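Vinyl or just streaming for a first EP?

Posted in Recording & Releasing

Jolilen
My sister and I have finished a five-song EP (mostly synths, her voice, a bit of borrowed cello) and we're stuck on whether to press any vinyl. We've got 1,362 followers between us, which sounds like loads until you look at who turns up to gigs! The quote from Markdale came to a good bit more than our savings, and that's before sleeves. Has anyone done a small run and not regretted it? We'd love to have copies for the launch in February.

Gelteck
Don't do it. Streaming only. Vinyl is for people with money.

Hyun-seo Kwon
I'd be a bit gentler than that! My old band pressed far too many and I've still got 40 under the bed, but I'd do a short run again tomorrow. Two things I wish we'd sorted first. Get the songs mastered separately for vinyl, as our streaming master was so bright that every "s" on side A spat at you. And take pre-orders before you pay anyone. We opened ours on a Sunday-night sort of whim with a rough mix of one song and had enough in the pot to cover the sleeves.

February sounds tight to me. Ours took 12 weeks and the test pressing had a click in track two, so we had to wait all over again. If you've got your heart set on the date, do a cassette or a download card for the launch and let the records follow. Also sing the quiet song last on the side only if you can bear a little fuzz on it, the inner grooves aren't kind.

Pink wall, brown marble:
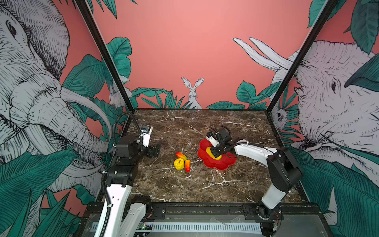
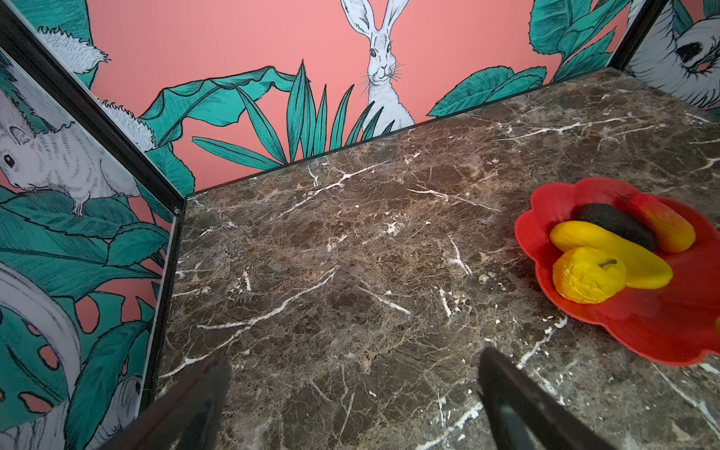
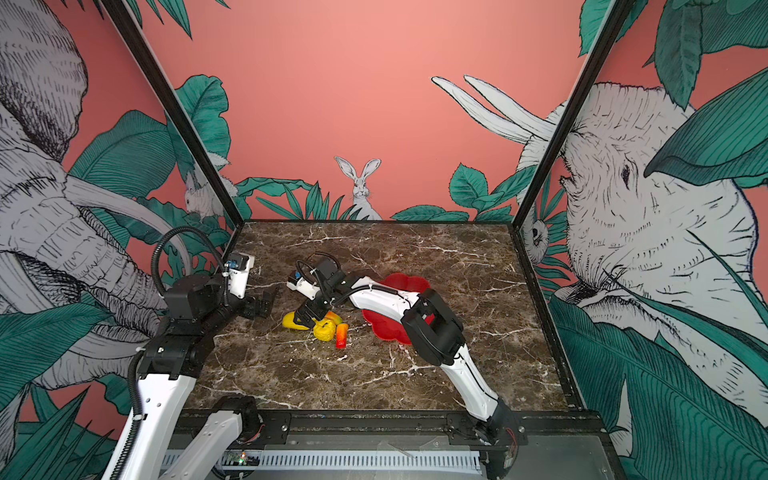

Cheng
Agree with Hyun-seo on the pre-orders, but I'd skip the cassette. We made some for our single and hardly any of our lot owned a player. Download cards went much faster, especially with the lyrics printed on the back.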